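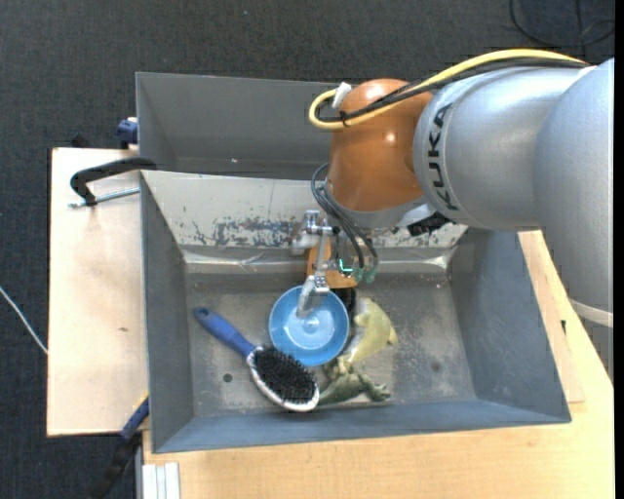
One learner at the Stilby site objected to the word "dropout" altogether, and told the interviewer that she had never dropped out of anything: the class had moved to Tuesday, her shift had not, and no one had asked her about either. Several later interviews returned to the same complaint in other words. We therefore use the term "interrupted attendance" in this section and keep "withdrawal" for cases in which the learner gave notice to the program office.

4.2 Working hours and interrupted attendance

The evening program in Muritz and Stilby was designed for adults with daytime jobs. Classes began early in the evening and were held twice a week at Takeda Hall in Muritz and in the public library in Stilby. The schedule was drawn up before enrollment opened and was based on the hours of the previous program, a daytime course in office skills with a very different intake. Of the 158 learners who enrolled, 114 were still attending when the final reading assessment was given. The remainder are the main concern of this section.

Enrollment records list the employer and usual working hours of each learner, but they do not record changes made after the first week. This is a serious gap. Employers in the area set their rosters in different ways. Retail and care employers tend to post hours at short notice, while warehouses and factories more often run fixed rotations in which a worker moves from mornings to evenings and back again. Learners from the second group could usually say in advance which classes they would miss. Learners from the first group could not, and their attendance sheets show scattered single absences that are hard to tell apart from illness or bad weather.

Earlier studies of adult literacy provision have often treated a change in the nature of local work as the chief reason adults return to class. Handling and assembly tasks are increasingly shared with machines, and written instructions have taken the place of much that was once passed on by word of mouth. We do not dispute this general account. In our interviews, however, learners seldom gave it as a reason for enrolling. They spoke more often of helping children with homework, of reading letters from a landlord or a clinic without asking a relative, and of wanting to take the written part of the driving test. Work entered the conversation mainly as a matter of hours.

Figure 3. Industrial arm marked KUKA, with its gripper lowered among objects in a gray bin.

Home Current Issue Archive For Authors Subscribe Search

4.2.1 Fixed rotations

Among learners on fixed rotations, the pattern of absence followed the roster closely. A learner on evening shifts would miss both weekly classes for the length of the rotation and then come back. The program had no formal means of marking such a learner as absent by arrangement. After a set period without attendance, the office software moved the name to an inactive list, and the learner no longer received the weekly reading packet by mail. Some returned to find that their place had been offered to a person on the waiting list.

Instructors worked around the rule in ways that differed by site. In Muritz, one instructor kept a paper register alongside the official one and continued to send packets to learners known to be on evening shifts. In Stilby, packets were left at the library desk for collection, an arrangement that suited learners living near the library and was of little use to the others. Neither practice was written down, and both came to light only in the interviews.

The reading packets themselves were well liked. Each held a text of no more than 700 words with a short glossary and a page for notes. Learners who received packets during an absence described reading them on breaks, on the bus, or at the kitchen table before work. Those who did not receive them reported that the first class after their return was difficult, mainly on account of the group discussion, which assumed that everyone present had read the text. We regard this as a weakness in the design of the class more than in the preparation of the learner.

4.2.2 Variable hours

Learners with variable hours presented a harder problem. Their absences were short but frequent, and few of them were long enough to trigger a transfer to the inactive list. On paper, they appeared to be attending. In practice, many missed the first or second half of a unit and had to follow the remainder from notes. Instructors described these learners as quiet in class and quick to leave at the end. The learners described themselves as embarrassed.

Transport made matters worse. The last bus from Stilby toward Grornier left before the end of class on both teaching evenings. Learners from Grornier had the choice of leaving early, paying for a ride, or arranging to be collected. Where a late change in working hours also upset the arrangement for the ride home, the class was usually the first thing to be given up. The program office had asked for a change in the bus timetable in May of the preceding year and had received no decision by the time our fieldwork closed.

Child care was raised less often than we had expected. Takeda Hall has a side room in which older children could sit with homework during class, and parents at that site made regular use of it. The library in Stilby has no comparable room after closing time – the children's area is locked with the rest of the ground floor – and parents there relied on family members. It is possible that adults without such help never enrolled and so do not appear in our records at all.

4.2.3 Contact after absence

The program's written policy called for a telephone call after the second missed class. Call logs were kept at both sites, but the entries are uneven. Some give the date and result of each call. Others give only a check mark. Where we could match a completed call with later attendance, learners tended to return sooner, although the logs do not allow us to say that the call was the cause. Instructors may have been more likely to reach learners who were already planning to come back.

What was said in the call appears to have mattered to learners. Those interviewed spoke warmly of calls in which the instructor described what the class was reading. They were less positive about calls in which they were asked to give a reason for their absence, and two compared such calls with being telephoned by a supervisor. The policy does not set out any wording. It was written for the daytime course and was carried over without revision.

Letters were a poor substitute. The standard absence letter used by the office ran to a full page and included a paragraph on funding conditions that several learners could not follow. One had taken it to a neighbor to be read aloud and had understood from the reading that she was required to repay the cost of the course. She was not. The letter has since been shortened, and a version in large type is now sent to all learners at enrollment so that its contents are known before it is needed.

4.2.4 Limits of the attendance data

Three limits should be kept in mind. The registers record presence at the start of class only, and learners leaving early for the bus are counted as present for the whole evening. The registers for Takeda Hall are missing for a period of eight days following a change of software, and we have left this period blank at both sites. Finally, our interviews with learners whose attendance was interrupted rely on those who could still be reached by telephone. Adults who had moved away or changed their number are absent from the account, and their reasons for leaving may be quite different from those reported above. The assessment results in Section 4.3 should be read with the same caution.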